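Giststead craft and play table: how we're going, September

Hello again from Giststead, and thank you for being patient while I got this one together. I meant to write it on Sunday and then spent Sunday sorting cupboards instead, so at least you're getting fresh news. 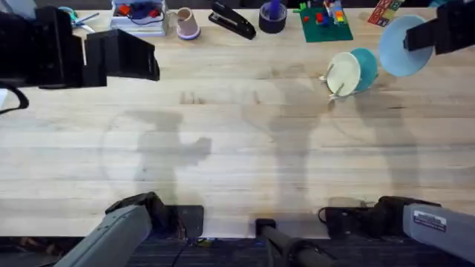 When I last wrote, the grant had only just landed and all I had to show was a list. You gave us $3,000 to set up a shared table for the under-tens and whichever grown-up comes along with them, and I've now spent $1,409 of it. The biggest single bite was storage, which came to $800 (more than I'd budgeted, sorry, but the cheaper shelving from Grasel was out of stock until after the holidays and I didn't want to be stacking boxes on the floor all term). The rest went on bits and pieces. I've kept every receipt and they'll come to you with the final report unless you'd like them sooner.

The table itself is the part I'm happiest with. It's a light wooden top with long pale planks, and it gives us enough room to keep the shared things in a row along the far side, where people can reach over for what they want. At the moment that row has the scissors with the teal-blue handles, a white tray for small odds and ends, a pale pink cup, the black stapler and a roll of dark grey tape with a blue marker stood up in the middle of it. I've decided the tape roll is the best pen holder we own and I'm not buying another one!

The building bricks have their own green baseplate at the same end. I'd planned to keep them in a tub, but a baseplate with a few bricks already on it gets people started a lot faster than a tub with the lid on. There's a little cluster of red, blue, yellow and white going on it now. I'd like two more plates so that brothers and sisters don't have to share one, and I've put those down for next month.

Then there's the dishes. You might remember I asked whether pretend café things counted as craft supplies and you very kindly said yes. We've got a cream plate and a teal plate on the table, and a light blue bowl, and I'm still working out where they should live. My first idea was to stand the plates up on edge to save room. My second idea was a dish rack, and Andano has a small one I've got my eye on. If anyone on your end has a strong opinion about dish racks I'm all ears.

Numbers, because I know you need them: we've had 46 sign-ups for the term, and the afternoon session is fuller than the morning one. I'd guessed it would be the other way around. I'm going to shift the start of the morning session to 10 and see if that helps people who have a school run first.

What hasn't gone well: the labels. I printed a lovely set and they peeled off within the week. I've ordered the stick-on kind from Šimko and if those peel too I'll just write on the shelves. The tray also needs rethinking, as anything that doesn't have a home ends up in it, cord and all. I'd like a second tray so that craft bits and mystery bits can be kept apart.

Still to do before the next report:
Buy the two extra baseplates
Choose a dish rack (or not)
Redo the labels
Get a second tray
Move the morning start and let families know
Ask families what they'd like more of

I haven't touched the money set aside for the summer sessions and don't expect to until the term's finished. If you'd like to come by and see the table for yourselves, the afternoon is the livelier one, and there's parking out the back.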